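Chapter 6: Rivers That Move

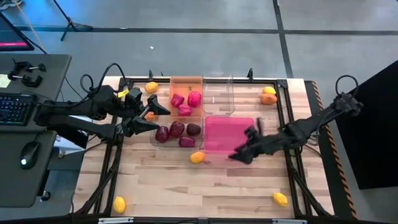 Why does a river bend?
Water runs faster along the outside of any small curve, so it eats away that bank and drops sand and mud on the inside, and the curve keeps growing.

I grew up a short walk from the Tillow, and as a kid I figured it had always been where it was. Then my aunt dug out an old survey map of Murkgate and I couldn't find our street on it anywhere. The river was sitting right on top of it! The whole channel had slid east by 300 yards, and our kitchen was built on what used to be the bottom (which explained the gravel in the vegetable beds, at least to me).

Geologists call these wandering loops meanders. A loop can swing out so far that its two ends nearly touch, and then one good flood will cut straight across the neck. The old bend gets left behind as a curved pond called an oxbow lake. We have one outside Murkgate called Osman Pond, and I'll be dragging you back to it all through this chapter, so get used to the name.

My friend Moushumi Sivakumar and I walked the Tillow one August, from Osman Pond down to the bridge at Fliltach. We stopped at 21 bends and pushed a stick into the bank at each one. On the outside the banks were steep, with roots hanging out in the air. On the inside you could stroll into the water over a long flat beach, which geologists call a point bar. Same river, same afternoon, and the two sides looked like they belonged to different states.

Before you go on to Section 6.1, find a river on a map, any river you like, and trace one loop with your finger. Mark the side where you think the water is fastest. Keep that map handy, you'll need it again when we get to floods.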